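Stastico 4 review: two-arm control and planning on one bench

Stastico is a control and planning package for pairs of small arms. Britmont sells it with a year of updates, and version 4 came out in November. I ran it for 32 hours on our bench, mostly sorting and moving glassware, which is a fair way to find out what a planner does with narrow gaps.

Setup was easy. The installer found both arms, and calibration took 20 minutes. The workspace editor is the best part. You draw the limits once, mark the fixed items such as rails and shelves, and the planner keeps both arms clear of them and of each other.

Perception is weaker. Opaque shapes get a clean outline. Translucent glass comes back with holes in it, and dark round vases set close together are sometimes merged into one object. I had to split those by hand. Plants are boxed far too generously, so the arms take the long way past.
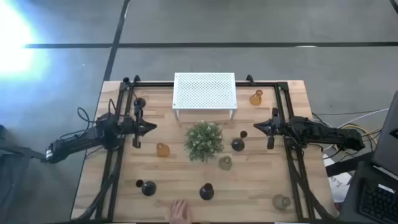 Yu wrote in after the first draft went up to say that the merging goes away if you lower the cluster distance and turn off smoothing, though planning gets slower on a crowded table. I tried it and the merging did stop. The slowdown was small enough to live with.

Logging is good – every plan can be replayed and stepped through. The log keeps only the last 500 plans, and the limit can't be changed. Flurness, which we used before, had no limit but crashed more often.

I would buy it for the planner and keep a separate tool for glass.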